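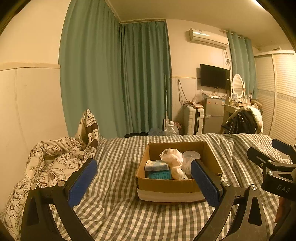
Die Musik laufe bei jeder Buster-Keaton-Komödie nach der ersten Rolle davon, schrieb Aoife Fahy zur vorigen Fassung dieses Abschnitts, und am Abspieltempo könne es nicht liegen, das habe sie zweimal geprüft. In ihrem Fall war die Bildrate nur für die erste Rolle gesetzt. Die Reihenfolge der Schritte ist deshalb geändert: Motis fragt die Bildrate jetzt pro Rolle ab, und die Tonspur wird erst danach geladen.

## 4.3 Stummfilm mit eigener Begleitmusik einrichten

Voraussetzung ist ein fertig importierter Film (Abschnitt 4.1). Die Musik muss als WAV-Datei mit 48 kHz vorliegen. Andere Formate nimmt Motis zwar an, rechnet sie aber beim Start um, und der Film beginnt dann verspätet.

1. Öffnen Sie das Projekt und wählen Sie **Film > Rollen**. Jede Rolle erscheint als eigene Zeile. Fehlt eine, brechen Sie ab und wiederholen Sie den Import.
2. Markieren Sie die erste Rolle und tragen Sie unter **Bildrate** den gewünschten Wert ein. Für Komödien der frühen Zwanzigerjahre liegen brauchbare Werte meist zwischen 20 und 24 Bildern pro Sekunde.
3. Wiederholen Sie Schritt 2 für alle weiteren Rollen. Die Schaltfläche **Auf alle anwenden** überschreibt auch Rollen, die schon einen eigenen Wert haben.
4. Klicken Sie auf **Laufzeit berechnen**. Notieren Sie die Gesamtlaufzeit – sie muss zur Länge der Musikdatei passen.
5. Laden Sie die Musik über **Ton > Spur hinzufügen** und setzen Sie den Startpunkt auf das erste Bild nach dem Vorspann der Kopie.
6. Stellen Sie den **Tonversatz** ein. Der Standardwert beträgt 400 ms und passt für Projektoren mit HDMI-Eingang. Bei älteren Geräten mit Wandler sind 500 ms der bessere Anfangswert.

**Achtung:** Ändern Sie die Bildrate nicht mehr, wenn schon Marken gesetzt sind. Motis verschiebt die Marken nicht mit.

**Hinweis:** Manche Restaurierungen enthalten verdoppelte Bilder, damit sie mit 24 oder 25 Bildern pro Sekunde abgespielt werden können. Schalten Sie in diesem Fall **Originaltempo** aus, sonst läuft der Film zu langsam.

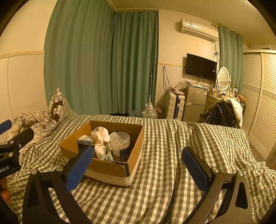 ## 4.4 Zwischentitel und Marken

Deutsche Zwischentitel können als Textspur über die Originaltafeln gelegt oder als Untertitel eingeblendet werden. Bei Briefen und Telegrammen, die im Film in voller Größe gezeigt werden, ist der Untertitel vorzuziehen, damit die Handschrift sichtbar bleibt.

1. Wählen Sie **Text > Tafeln suchen**. Die Suche erkennt Tafeln mit hellem Text auf dunklem Grund. Getönte Tafeln müssen von Hand markiert werden.
2. Gehen Sie die Liste durch und löschen Sie falsche Treffer. Häufig sind das Ladenschilder und Zeitungsseiten.
3. Geben Sie die Übersetzung ein. Pro Tafel sind höchstens 210 Zeichen möglich, bei Untertiteln zwei Zeilen.
4. Setzen Sie dort, wo die Musik auf eine Handlung treffen soll (ein Sturz, eine zugeschlagene Tür), mit der Taste **M** eine Marke.
5. Speichern Sie die Fassung unter einem neuen Namen.

Ein Projekt fasst 199 Marken. Bei Langfilmen mit dichter Geräuschspur reicht das mitunter nicht; teilen Sie den Film dann am Rollenwechsel in zwei Projekte und verbinden Sie sie über **Datei > Abfolge**.

**Achtung:** Der Probelauf in der Vorschau verwendet den Tonversatz nicht. Prüfen Sie die Synchronität immer über den Projektor, und zwar am Anfang der ersten und am Ende der letzten Rolle.

Bleibt am Ende eine Abweichung, die am Anfang nicht da war, stimmt die Bildrate mindestens einer Rolle nicht. Weiter bei 4.3, Schritt 2, mit einer Kopie des Projekts ohne Marken.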